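4章 仕分け台の準備と、アームに仕事を渡すまで

ここからは私、ラニア(Rania Rawashdeh)が書きます。3章までのファディの文章より砕けていますが、手順は現場で毎日やっているとおりなのでご安心を!

うちの返却品仕分けは、Trerkixを入れる前は全部手作業でした。入れてからは、つかんで容器に入れるところがアームの担当、台の準備と迷った品の判断が人の担当です。立ちっぱなしだった私も、今はだいたい座っています(腰には本当にありがたい)。

4.1 始業前の準備

1. 台の上を一度すっかり片づけます。前の班の忘れ物は事務所の棚へ。
2. 容器を並べます。配置は品目表の最新版に合わせてください。表は火曜日に差し替わります。
3. 操作画面で「容器確認」を押し、全部の容器に印が付くまで待ちます。付かないものは少し向きを変えて、もう一度。
4. 速度を300に設定します。慣れてくると上げたくなるんですが、午前中はこのままで。

注意:アームの可動範囲に手を入れるときは、必ず一時停止を押してからにしてください。「ちょっとだけ」がいちばん危ないです。

4.2 品物を出す

5. 品物は台の手前側に広げます。トレーニング用のゴムバンドのような平たくて伸びるものは、重なると2本まとめてつかまれがちなので、できるだけ離して置きます。
6. 「開始」を押したら、最初の数個は目を離さずに見ていてください。

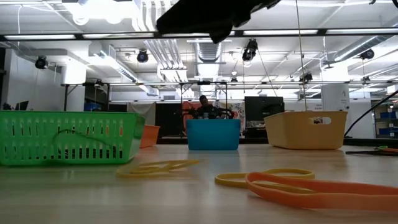

7. つかみ損ねが続いたら一時停止。品物をほぐして置き直し、「再開」です。エラー2104が出たときだけは再開せず、ジョルジュを呼びましょう。

メモ:置き直しは失敗に数えません。導入したてのころ、ハナンと私は止めるたびに怒られる気がして我慢していたんですけど、早めに止めたほうが結局あとの片づけが楽でした。

4.3 交代のとき

8. 画面の「引き継ぎ」に、迷った品と止めた理由をひとこと残します。「黄色が絡む」くらいの短さで十分!
9. 次の人が席に着いてから交代ボタンを押します。無人のまま動かさないこと。

以前は口頭で済ませていたので、夕方の班のイッサには書くのが面倒だと言われました。今は彼の欄がいちばん長いです。引き継ぎ欄の文字の大きさは、5章の表示設定で変えられます。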